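Mirura Bench Cell - Set-up and Operating Guide
Section 3: Preparing the cell for pick-and-place work
Issued May 2025

3.1 Before you start

Read Section 2 before carrying out any of these steps. The person setting up the cell must have completed the Drorden induction and must know where the stop button is.

CAUTION: Switch the arm to reduced speed before anyone reaches over the table. Holding a pendant is no substitute for reduced speed.

3.2 Setting up the table

1. Check that the table clamps are tight. Try each one by hand.
2. Wipe the table top and let it dry.
3. Place the bin on the side given in the job sheet. Its open top must face up and its walls must be square to the table.
4. Run the arm slowly through its full path with the gripper open. Watch the elbow as well as the fingers.
5. Route any loose cable behind the arm and away from the joints.

Note: If you move the bin after step 4, repeat step 4. A shift of a few centimetres is enough to spoil the drop position.
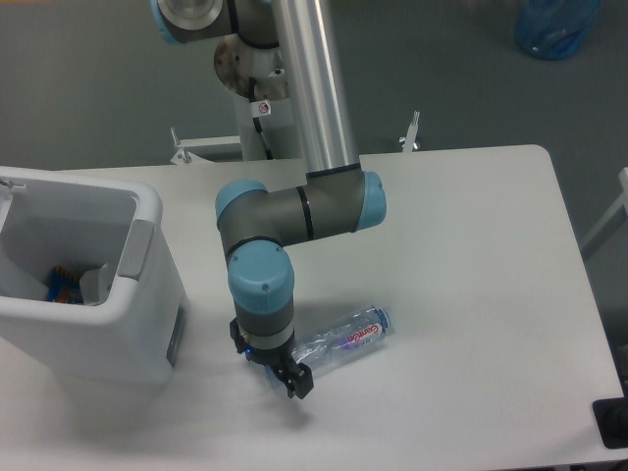 Test objects should be ordinary goods of the kind the cell will handle in use. Do not use glass, open containers or anything with a sharp edge during set-up. Clear plastic is allowed but needs more care, as shiny or see-through surfaces can give poor depth readings. With a bottle lying on its side at an angle, like the Ganten one under the gripper, turn the fingers so that they close across the body, and keep them clear of the cap. Bring the gripper down in small steps and stop short of the table top.

3.3 First pick

1. Confirm that the gripper light matches the "ready" state in Table 14.
2. Close the fingers at the lowest force setting.
3. Lift by a hand's width and hold for 3 seconds.
4. If the object slips, lower it, open the fingers and raise the force by one setting. Do not change the grip position at the same time.
5. Move to the bin and release inside it, below the rim.

CAUTION: Do not try to catch a falling object. Let it drop, press stop, then clear the table.

3.4 Rules during operation

One person controls the arm at a time. That person says "moving" out loud before every start, including restarts after a pause.

Keep the floor within reach of the arm clear of bags, packaging and spare parts.

Warning labels on the arm and its support must stay readable. Order replacements from the Odgate store under part number 169 - do not cover a worn label with tape.

Record each stop in the cell log, with the step number and the object in use. For faults that come back after a restart, go to Section 5.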